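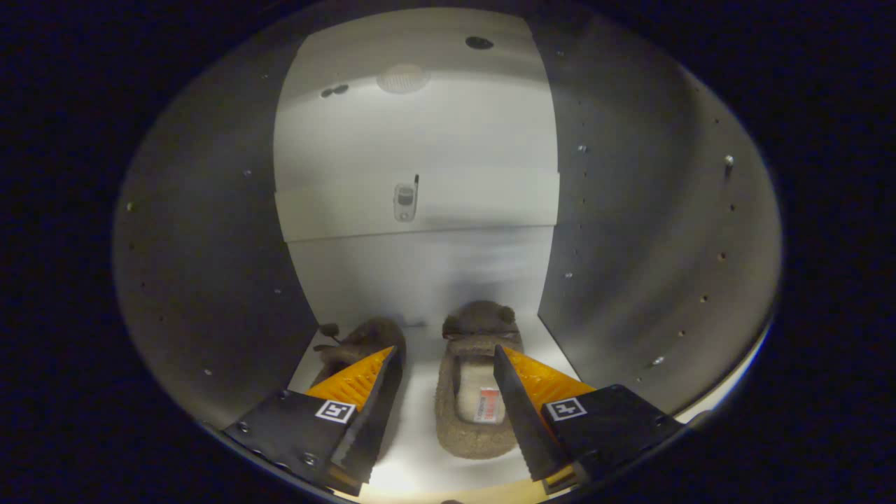 Slippers, two of, one bear at least. Gripper going in.

CAN A MACHINE DO IT YET? Chores, one by one, plus what to do in the meantime

Quick page this time, I have bread in the oven. You keep writing in to ask whether it's worth holding off on a new vacuum or a second laundry rack or whatever because "the robots are coming." So I went through the chores in the order I do them on a Thursday and put down what a machine can manage, what it can't, and the tip I'd give you either way. Housework first, shop stuff at the bottom.

SHOES AND SLIPPERS

Sounds like nothing. Pick up two slippers, put them side by side, toes to the wall. A four-year-old can do it (won't, but can). For a gripper with two fingers it's a real job. Fuzzy slippers are soft, they squash, the shape changes the second you squeeze. Grab the toe and the heel swings. And a pair has to end up as a pair, so the thing needs to know left from right and front from back, and fleece all over doesn't help.

Where it's at: getting there in the lab. Not in your hallway.

Meanwhile --

Pinch slippers at the heel, both at once, one hand. Heel is the stiffest part of most of them. Same trick works for kids' rain boots.

Shallow tray by the door, with a lip. Anything with a lip. If they can be kicked in they'll be kicked in.

Fuzzy ones go matted. Dry toothbrush, short strokes, after they've aired overnight. Don't put them on the radiator, the glue lets go. I lost a good pair that way in February.

Baking soda inside, a spoonful each, leave till morning, bang out over the trash.

FLOORS

Yes. This one's done, more or less. Robot vacuums work if you let them work. Ours is a Nanholm, second hand, and it does the downstairs while I'm out. What it doesn't do is the stairs, the inch behind the door, or anything with a cord lying on it. It ate a phone charger the first week.

Tips: pick up first. I know. People get mad at this, "if I have to pick up first what's it for." It's for the vacuuming. Clear the floor the night before and it takes you two minutes.

Fringe on the rug -- fold it under and put a strip of rug tape on it. Or keep the thing out of that room.

Clean the brush roll weekly. Seam ripper, run it down the groove, pull the hair out in one go. Don't use scissors, you'll nick the bristles.

Wipe the sensors with a dry cloth. Half the "it's broken" emails I get are dirty sensors.

Mopping: the little pads are OK for footprints. Dried oatmeal, no. Get down there with a plastic scraper.

LAUNDRY

Washing, sure, that's been a machine since my grandmother. Drying too. It's everything in between. Getting it out of the basket, telling a sock from a glove, noticing the tissue in the pocket before it's all over the black pants.

Folding: I've seen the videos same as you. Towels, T-shirts, slow. Look for the little note in the corner saying it's sped up. A fitted sheet would finish most of them off and it nearly finishes me off.

Until then:

Fold warm. Straight out of the dryer, on top of the dryer, no basket. The basket is where laundry goes to wrinkle.

Fitted sheet -- stop folding it. Hands in two corners, tuck one into the other, lay it down, roll the rest. Put the set inside its own pillowcase. Done.

Socks: buy one kind. All the same. There's your automation.

Check pockets when clothes come OFF, not at the machine. Put a bowl where people undress.

DISHES

The dishwasher is a robot, I will die on this hill. It's a box that does a chore by itself. Loading it is the part that's left, and that's hard for a machine, because every plate is a different size and wet and somebody has left a fork in the cup.

A guy wrote to me that his company tried an arm for loading trays in a canteen kitchen. Trays all the same size, it did fine. Real dishes, it was back to people inside of a week. That's the pattern with all of this by the way. Same shape every time, machine wins. Mixed junk, you win.

Load from the back. Big stuff on the sides, it blocks the spray arm otherwise.

Scrape, don't rinse. Detergent wants something to work on.

Clean the filter. When did you last? Twist, lift, hot water, old toothbrush (the other old toothbrush, please, not the slipper one).

White film on glasses: cup of vinegar upright in the top rack, empty machine, hot cycle.

WINDOWS

There are ones that stick on and crawl. Neighbor has one. It does the middle beautifully and leaves a smear at each corner, so then you're up there with a cloth anyhow. For big flat panes, maybe. Old windows with small panes, forget it.

Squeegee, drop of dish soap in the bucket, wipe the blade every stroke. Cloudy day so it doesnt dry on you. That's the whole secret.

TIDYING, i.e. PUTTING THINGS BACK

OK so this is the one you all really want. And it's the slippers again. A machine has to see the thing, know what it is, get hold of it without crushing it or dropping it, and know where YOU keep it. The last part isn't even the robot's fault. Half the stuff in my house doesn't have a place.

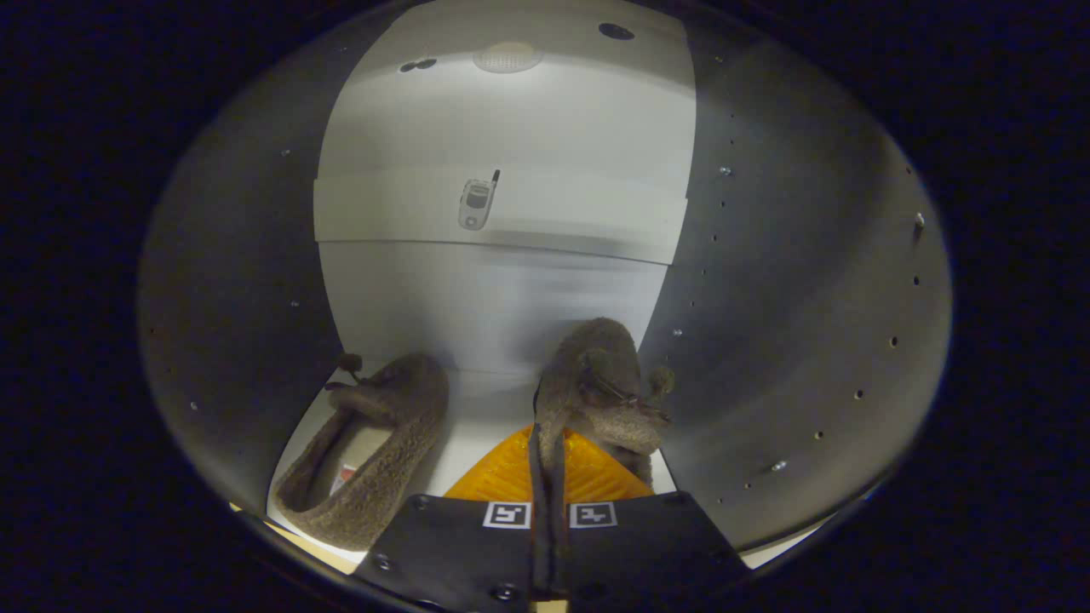

Hoi-yan Tse wrote back when I sent round a draft of this and said I was being too hard on them. Picking up is the part that's moving fastest, she says, and I should quit judging by the vacuum. Soft things used to be hopeless and now they're only slow. Her bet is that a machine will be putting shoes away in ordinary houses before one can load a dishwasher, as a dropped slipper doesn't break and a dropped glass does. She'd still want a person to go around after it and check, same as with a kid.

Fair enough. I'd take slow. If it takes all night to line up the shoes, who cares, I'm asleep.

What you can do now, and it'll help a person or a machine either one:

One place per thing. Label the shelf if you share a house. Masking tape and a marker, nothing cute.

Open bins beat lidded bins. Every lid is one more step and people skip it.

Keep pairs as pairs. Clothespin on gloves, clothespin on flip-flops.

Leave some floor around things. A crammed closet is hard on hands too.

One basket at the bottom of the stairs. Goes up when you go up. If it's full, you've been cheating.

IN THE SHOP

Different story here and I know less, so grain of salt. I called Pui-shan Ng and asked what's real.

Short version. Cutting, yes. Anything where you clamp it and a machine follows a line, yes, for years. Sorting a coffee can of mixed screws, no, not at a price you'd pay. She was quoted 3600 for a small bench arm, before the gripper, and the gripper was another 2150. For that money, she says, she can buy a whole lot of coffee cans.

Sweeping up: a shop is murder on a robot vac. Screws, long curly shavings, cords. Use a magnet sweeper first, then a push broom, then a shop vac for the corners. In that order.

Sanding: the machine does it but you're holding the machine. Doesn't count. Scribble pencil all over the board before you start, sand till the pencil's gone, next grit.

Dust collection on a switch that comes on with the saw -- cheap, works, best automation in the building. Get that before you get anything with an arm.

Putting tools back: draw around them on the pegboard. Old trick. You can see what's missing from across the room, and if a machine ever does come for the job it'll be glad of the outlines too.

Screws: don't sort the old can. Start a new set of jars today, and pull from the old can when you need an oddball. It empties itself eventually.

SO DO I WAIT

No. Buy the rack. Vacuum yes if your floors are mostly bare. Window thing, borrow one first. Folding machine, no, keep your money. A general one that walks around and does it all, ask me again in a few years, and I'll want to see it do MY hall closet, at normal speed, with no one off to the side holding a controller.

Couple things from the last page. The oven door mix is baking soda and water, a paste, I left the water out, sorry. And whoever asked about candle wax on a tablecloth: freezer, crack it off, then brown paper and a warm iron. Swap the paper as it soaks. Test a corner if its colored.

Got over 213 emails about the drain thing so please give me a bit to get through them. Bread's done, gotta go.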